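Readers of this blog will recall that the catering department at Stanon began its transition to automated dish handling this spring. I have managed the dishroom there for 2 years, and I have been asked more than once to set down what the change has meant for the staff. The following remarks are my own and do not represent the position of the company.

The task assigned to the robot is a narrow one. It picks up a plate, carries it to the rack and sets it on edge in a slot. The development work is done with a small rack and a few plates before anything is moved to the line.

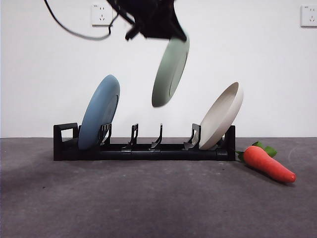

Kusell, August

The dishroom serves the main cafeteria and the smaller kitchen in the Shehu building. On a normal weekday we process more than 3,000 plates. Until this year, all of them were racked by hand, and the department employed 19 people across both shifts. It still employs 19 people. That number was put in writing before the first trial, at the request of the staff, and I consider it the most useful page in the whole agreement.

What has changed is the distribution of hours. Racking was formerly a full-shift assignment. It is now shared in shorter blocks, and the time released has gone to inspection, stock and the tray return, which had been understaffed for as long as I have worked here. Three employees have completed the Plutis operator course. They are paid at the higher grade while on operator duty -- a point that took two meetings to settle.

There have been difficulties. The early schedule assumed that an operator could watch the station and sort cutlery at the same time. This was not a reasonable assumption, and it was withdrawn. Bowls and plates also require separate settings, and the written instructions for changing between them were too long to be of any use during lunch service. Tímea Szénási rewrote them on a single sheet.

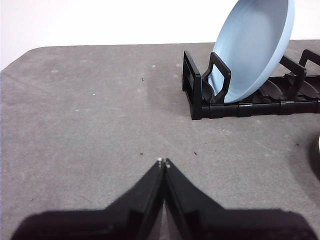
Senad Popescu wrote to me after my last post to say that he does not miss the racking, but that he does miss the talk that went with it. Two people used to stand at that counter all morning, he noted, and now one person stands there and listens for the alarm.

I have thought about his letter a good deal. The staffing plan contains no line for conversation, and I did not raise the matter when the plan was drafted. Since then we have moved the inspection table closer to the racking station, so that the two positions face each other.
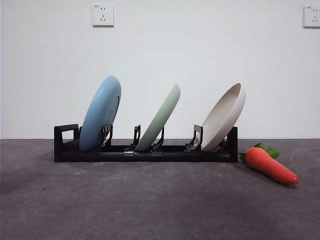

The move required a new power line and the loss of one storage shelf, and it was approved on a Friday without much discussion. Whether it answers the concern is for the staff to say. The next review will include a question on it, along with the usual ones about breaks, noise and lifting.

The operator rotation for the fall is still open. Employees who wish to take the course should give their names to Tímea before the new schedule is posted.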